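Two Arms, One Table and a Club That Won't Go Home

The first thing I learned at the Onerside robotics club is where to hang my coat, and the second is that you don't lean on the table. I leaned on the table. Four teenagers looked at me the way my dentist does when I tell him I floss.

I'd come for one evening. I ended up going three weeks in a row, partly because I'm nosy and partly because they were getting ready for the Joltell Cup and I badly wanted to know how it would end. The Cup is a student contest for two-armed robots doing kitchen and desk chores, and every team gets the same list of jobs: take something out of a cup, open a drawer, move a bowl, put things back where they came from. You score up to 1000 points a round, four rounds, 4000 in all. Last December the Onerside kids came home with 1133.

"We were not last," Kirstin Cairns told me, very firmly. She teaches chemistry during the day and runs the club at night, and she says "we" about everything, including the mistakes (especially the mistakes, now that I think of it). "We were next to last, and we had the nicest shirts."

The club splits into two camps. There are the drivers, who steer the arms by hand through the same chore over and over, and there are the coders, who take all those recordings and try to get the robot to do the chore alone. The drivers think the coders sit around eating chips. The coders think the drivers are playing video games. Both are a little bit right! What surprised me is how physical the driving side is. You stand there with your elbows out, moving slowly, and after ten minutes your shoulders ache and you've got a whole new respect for anyone who has ever laid a table.

They let me try it, on the easy job, with a fat foam block. I dropped it. I dropped it again. A ninth grader in a Revine sweatshirt said "you're chasing it," which I've since decided is good advice for most of my life. When you chase the thing, the arm overshoots and you correct and then you overshoot the other way, and pretty soon you look like somebody trying to swat a fly with a floor lamp. Wait a beat, let the arm settle, then go down. I got it on my sixth try and I may have yelled.

Cups are where it gets mean. A block just sits there, but anything standing in a cup can tilt and swing around, and the rim is always waiting to catch it on the way up. The drivers have long arguments about this. One side wants to grab high on the handle and lift straight, the other wants to grab low for a better hold and risk bumping the cup.
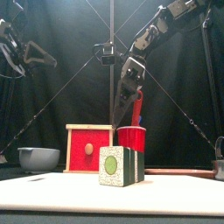 Kirstin stays out of it. She has a rule that any argument longer than a song has to be settled on the table, so they run it both ways and write down the results in a green notebook that's mostly tape by now. I flipped through it while they were setting up. Under one entry from early spring somebody had written "high grab better, Jacquet was right," and under that, in different handwriting, "ONCE."

(Jacquet, I should explain, is the name of the left arm. The right arm doesn't have a name. I asked why and got four different answers.)

On my last visit the coders ran their newest version on the drawer job, and the whole room went quiet for it. It took 3 tries. On the third the drawer slid open, slow as a cat getting off a couch, and the kids screamed so loud that the janitor stuck his head in. Then they closed the drawer and asked it to do it again, and it missed the knob completely — and they just laughed and went back to the laptops.

The next Cup is still months away. Kirstin has already ordered the shirts.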